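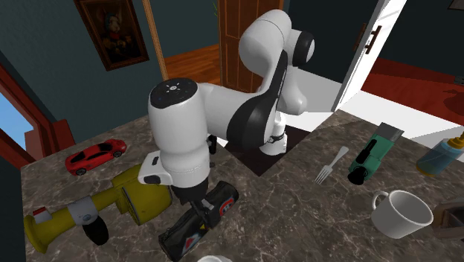
Figure 4-1. Simulated cell, arm over the work surface with mixed objects. Gripper above the black cylindrical bag.

4.3 Checking the work surface before a run

This section applies to simulated cells built in Braketti and to physical cells built from the same layout file. Complete it after the base has been set (section 4.2) and before any motion program is loaded. The person doing the check must hold operator level 2 or higher on the Norkska controller.

4.3.1 Set the speed and force limits

1. Open Cell > Limits on the pendant or in the Braketti side panel.
2. Set Mode to REDUCED. The mode indicator on the pendant changes to amber.
3. Set the tool speed limit to 80 mm/s.
4. Set the grip force limit to 22 N.
5. Press Store. The limits are written to the active layout file only.

Note: Limits stored in one layout are not carried over when the layout is copied. Repeat steps 1 to 5 for each copy.

CAUTION: Do not raise the tool speed limit while the gripper is below the transit height. The controller accepts the new value at once and applies it to the current move.

4.3.2 Classify the objects

Every object within reach of the arm must have a handling class. An object with no class is treated as class C.

Class A: rigid, no loose parts, may be gripped at any approved point. In Figure 4-1: the fork, the mug.

Class B: soft, padded or deformable, or likely to roll. Grip at the marked zone only. In Figure 4-1: the black bag, the blue bottle with the yellow cap.

Class C: tools, and any object with a wheel, blade, nozzle or trigger. Do not grip unless a written task sheet names the object. In Figure 4-1: the yellow power tool to the left of the gripper, the green and gray handheld tool. The toy car is also class C under the wheel rule until it is reclassified by hand.

6. Select each object in the object list and assign its class.
7. For class B objects, draw the grip zone. The zone must not cover a cap, strap or seam.
8. For class C objects, set Keep-out to ON. The default margin is 30 mm on all sides.

Note: Physical power tools must be disconnected from supply, or have the battery removed, before they are placed in the cell. Keep-out does not replace this step.

4.3.3 Check the edges

9. Turn on Show > Surface boundary.
10. Look for objects that cross the boundary. The disc-shaped wheel below the yellow tool in Figure 4-1 partly overhangs the counter edge and must be recorded as an overhang.
11. In a physical cell, move the object inboard and repeat the scan. In a simulated cell, either move it or tick Accept overhang and enter a reason.

An accepted overhang blocks all pushing moves toward that edge. Error 736 is raised if the program contains one.

4.3.4 Check the approach

12. Jog the arm to the pre-grasp pose for the first object.
13. Confirm that the flange and the gripper body, as well as the fingers, are clear of neighboring objects. Tall or wide objects close to the flange are the usual cause of a failed check. Compare the yellow tool head in Figure 4-1, which sits right next to the flange.
14. If the clearance is under 15 mm, change the approach angle or the order of the picks. Do not reduce the margin.
15. Run Verify > Sweep with the sample count at 1000. The result must show zero contacts.

CAUTION: A sweep in simulation covers modeled geometry only. Cables, sleeves and hoses are not included unless the Grondance dress pack has been loaded.

4.3.5 Record the check

16. Save the sweep report with the layout file.
17. Enter the operator name and layout revision in the Bakke log. Revisions made since September use the new log form.

Requests for a change of handling class go to Eskil Björklund, cell safety. The existing class stays in force until the revised task sheet is issued.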